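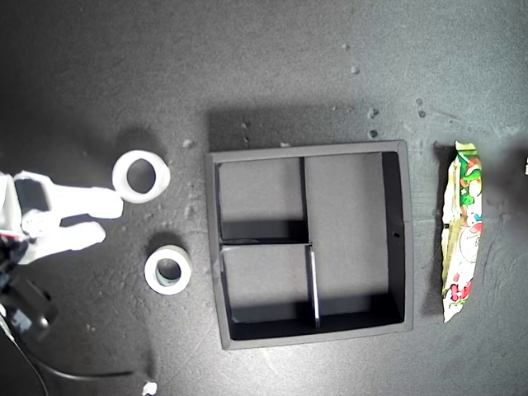 Maritza Salazar's objection to my last column was that tape needs no system: leave the rolls on the bench, she wrote, and whoever wants one will find it faster than in any divided tray. She packs 127 parcels on a busy afternoon at Savska, so the point deserves a technical reply.

A roll laid flat on an open work surface occupies its own diameter plus the space a hand needs to lift it. Two rolls of different sizes double the problem, and the smaller one drifts under paper first. A tray with dividers fixes the footprint. The bench area outside it stays available for cutting and folding.

The usual complaint is that compartments never match the stock. It is partly fair. The Gotavex tray I use is 273 millimeters on a side, and its widest bay takes my large rolls with 9 millimeters to spare. Anything bigger has to stand on edge, where it rolls. I would sooner have one wide bay and two narrow ones than three equal ones – most makers disagree.

Dark trays on dark benches are a separate mistake. White tape shows up well enough against either, but black blades and clips do not, and a strip of pale card in the bottom of each bay is a cheap correction.

Salazar is right on one count. A roll in use should stay out until the job is done. Returning it after every strip adds two movements per parcel, and I would drop that rule from any bench procedure, including the one I wrote in March.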